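Hisa: a small word list of kitchen and household terms

Welcome to Hisa! This is a plain-text collection of the words people use at home for the things they cook with, clean with and keep in drawers, gathered from old shopping lists, recipe cards and letters. I've been chipping away at it for years and I'm so happy it's finally in a shape other people can use.

What's in it

The release has 3,000 entries. Of these, 1,567 are common nouns, 804 are verbs (a lot of stirring, scrubbing and folding), and the rest are set phrases and odds and ends. Another 376 spellings sit in a separate file, variants.txt, and point back to a main entry.

Each line has four fields split by tabs: the word, the part of speech, a short meaning, and a source code. The codes are PRO for the Prostia recipe cards, LIN for the Lindqvist letters and SIS for the Sistik shopping lists. The Sistik lists are my favorite part. Whoever wrote them had five ways to spell "zucchini", and every one of them is in the variants file!
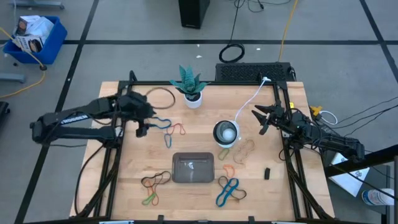 Can I use the list in a spelling game or a classroom handout?

Please do. The list is free to use, change and share, and a mention of Hisa in your credits is all I ask. If you fix a meaning along the way, send it back and I'll fold it in.

Known problems

Brand names that turned into everyday words are marked unevenly. The Lindqvist letters use a lot of short forms, and where I couldn't work one out the meaning field just has a question mark. Plurals are only listed when they're irregular (knives, loaves, and so on). Sorting ignores capitals and hyphens, so "dish-rag" comes right after "dishpan".

Changes

March 26, 2018: first full release. Merged the two Prostia files, dropped repeated lines, moved spellings to variants.txt.

Next up, in April if I can manage it: sample sentences for the verbs, starting with the ones from the Prostia cards.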